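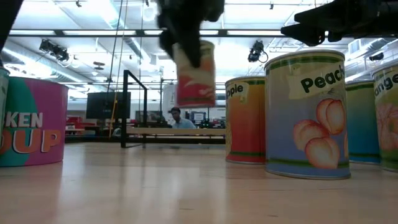

Elfriede Lindemann wrote in to ask whether our Tindivier upholstery cloth can really go in a home washer. Yes, and we love getting this one!

Can I wash it at home?
Cold water, gentle cycle, zippers closed. Hang it up damp and it dries beautifully.

How wide are the rolls?
Tindivier is 54 inches. Firkness, our heavier weave, comes in 90 and 94.

Do you sell small cuts?
We do! One yard and up, cut at the Vilidstead mill.

Can I see colors first?
Please do. The swatch card has all 15 shades, plus the new moss green we added in February (it's gorgeous on a window seat).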